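Our visit to the energy day at Skoslow school

In April I was invited to see the energy day at the primary school in Skoslow. My colleague Sibel Sezer has helped the teachers there for two years, and she thought our own school could learn from it. We took the early bus from Jodimska and arrived when the children were still hanging up their coats.

The school has 347 pupils and an old building with high windows. In the entrance there is a big paper calendar made by the oldest class, with 365 small squares, one for each day. Every evening two children read the electricity meter, write the number in the square and colour it green, yellow or red. I liked it very much. The winter part was mostly red, and they had left it on the wall for everybody to see.

The first lesson was given by İlker Kozan from Canpolat, the company which repairs the heating in the town buildings. He is not a teacher and at the beginning he spoke too fast, but the children helped him by asking him to repeat. He had brought a kettle, a table lamp and a plug-in meter, and the class had to guess which one uses more power. Almost all said the lamp, as it stays on for longer. Then they boiled water for 4 cups, and after this they boiled it for one cup, and compared the two numbers. A boy in the front row said he would tell his grandmother, who always fills the kettle to the top.
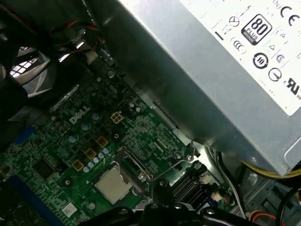
After the break we went to the computer room, where the older pupils learn what happens to electricity inside the machines they use each day. The teacher explained that a computer needs a different kind of current from the one in the wall, and that some of the energy becomes heat on the way. I did not know myself how to compare one power supply with another. The label with the 80 PLUS badge is a good place to begin, and if the badge says bronze, as on the grey metal unit, the children can look up how this level compares with silver and gold. The CE and UL marks are about other matters, and one girl wanted to know why there must be so many signs on one sticker. The teacher promised to make a separate lesson of it.

Lunch was soup and bread. I sat with Sibel and two teachers and we spoke about the cost. The plug-in meters are lent by Brestix, a small shop near the station, and the school pays only if one is broken. The heating is a more difficult question. The windows in the east corridor do not close well, and the town has promised new ones, but there is still no date.

In the afternoon each class chose one habit to keep until the summer. The youngest will switch off the lights in the cloakroom. Another class will unplug the chargers before going home. I have asked for a copy of the calendar sheet, and Sibel will send it to me when she has found the file.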